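Good Manners for Machines: the House Rules of a Robot Kitchen Lab

By Usha Unnithan
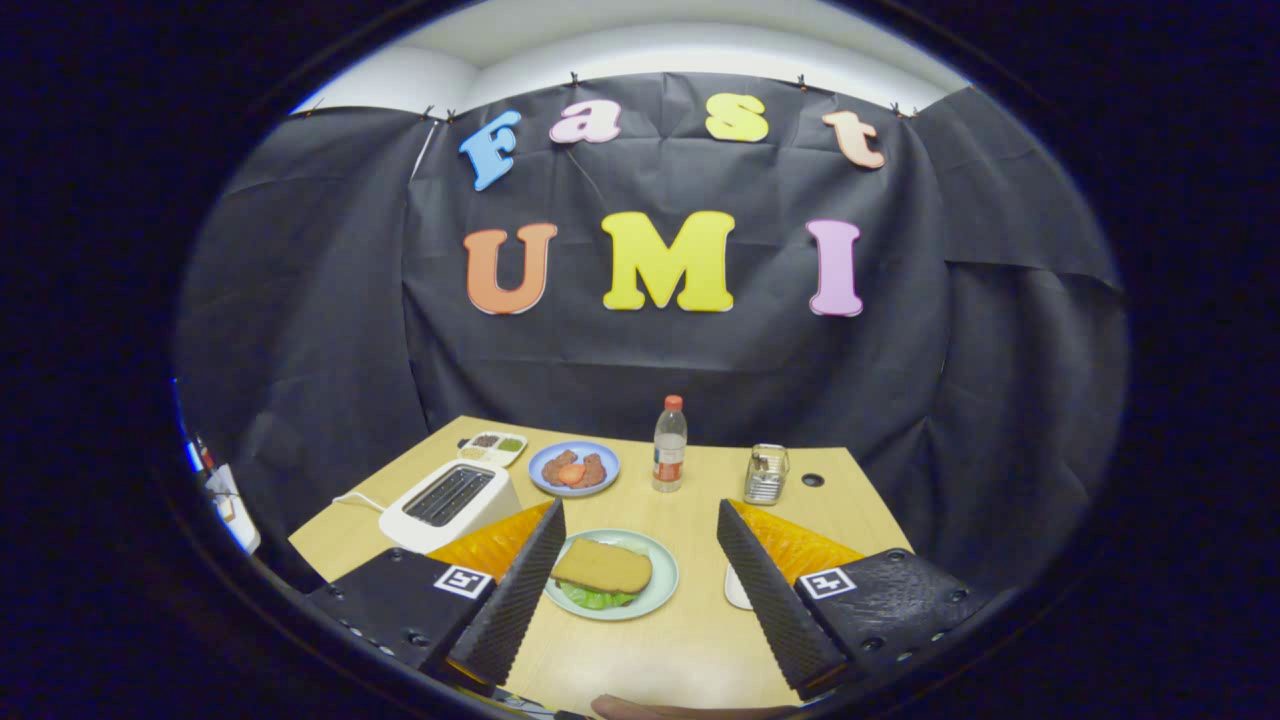

Who should write the safety rules for a robot that works with food?

The people who stand next to it every day should write the first version, and a safety engineer should correct it afterwards. A rule that comes only from an office is often right on paper, but it does not know where the bread knife is kept.

I heard this answer, in different words, from almost everybody I met in Istelthorpe, where the Hemero lab has its teaching kitchen. People there show the machine how to do kitchen work by doing it themselves with a hand-held gripper, and the recordings become its lessons. When I visited in May, the subject of the day was sandwiches.

Anil Kandasamy keeps the rule book. It is a thin binder, 40 pages, and he is a little proud that it used to have 70. "People were signing it without reading," he told me. "So I took out everything that was only there to protect us from blame."

What is left is quite strict. A person who demonstrates a task must be able to let go of the tool at any moment, and must do so if another person reaches over the table. Power cords run to the side and never across the working area. Heating appliances stay unplugged unless heat is part of the task, and this is written on the task sheet before the session starts. Food used in recording is not eaten afterwards, also when it looks perfectly fine. This last rule is the least popular one.

There is also a chapter on the recordings themselves, and I found it more interesting than the safety part. A failed attempt is kept and marked as failed. Faces and private papers should not come into view, and if they do, the recording is removed the same day. The demonstrator may ask for his own sessions to be deleted, without giving an explanation.

Sharada Pinto, who came to the lab after many years in hotel kitchens, had a long argument about the failed attempts. In her old work you threw away a bad plate and did not speak of it. Now she had to write a label on each mistake. "I thought they wanted to judge my hands," she said. Later she began to label her mistakes more carefully than anybody, and the present wording of the rule is hers.

Not all agree that the binder is enough. Gangadharan Thomas inspects automated kitchens for a small firm called Skurlow, and he has seen many house rules which were good until the person who wrote them left. He wants every rule to carry a name and a date for review. He also wants to see what happens on a bad day - when two people are missing and a visitor is waiting at the door. He read through 3,000 session notes in Istelthorpe and found 4 where the task sheet was filled in after the work was finished. To me it sounded like a small number. He did not smile when I said so.

Anil has accepted the review dates. About the names he is still thinking, because he fears that a rule with a name on it becomes the problem of that one person. The next version of the binder goes to Gangadharan before the summer, and Sharada has already asked for a wider margin, so that there is space to write in it.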